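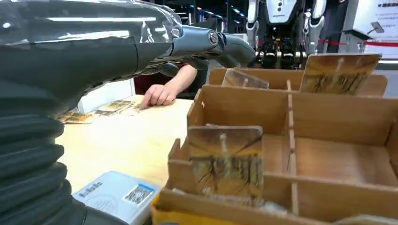 Fig. 1. Multi-finger hand with fingertips closed, next to the card organizer. Cards on the table at left, upright panels in the slots.

Lab 10 handout: comparing end effectors on thin flat parts
Revised 3/27/19

Reading before lab: Pradville notes, section 2 (contact models). Bring the force log template.

1. Task
Move one panel from a slot in the cardboard organizer to the table, then return it to the same slot. Panels in the slots do not all stand at the same angle. One in Fig. 1 leans backward in its compartment, and a vertical approach to a panel like that puts one finger on the face before the other reaches the edge. Record the tilt before each run.

2. Hardware under comparison
Peto hand: multi-finger, used here as a two-sided pinch with the fingers grouped.
Lunow parallel jaw: flat pads, single actuator.
Both run from the Pandey controller with the same joint speed limits. Do not change the limits between grippers. If a run stops on a limit, log it as a stop and continue.

3. Closed-hand approach
With the fingertips together the hand tapers toward the front, so it can enter a narrow gap before opening. The cost is that the fingers need room to spread once inside. The partitions are thin cardboard and will bend under side load. Count a bent partition as a contact even if the panel is lifted cleanly.

4. Wrist camera
Glossy panel faces and the arm shell both return highlights from overhead light. Edge detection on a clear panel is poor when a highlight crosses the border. Fix exposure by hand. Auto exposure shifts when the arm casing enters the view.

5. Runs
Parallel jaw: 233 logged attempts in the shared file.
Peto hand: 408 logged attempts.
The counts are unequal. Compare rates, and report the interval for each.

6. Hand in
Rate table, one force plot per gripper, and a paragraph on where the flat cards differ from the upright panels. A card lying on the table exposes no side for a pinch; state what your gripper would have to do first.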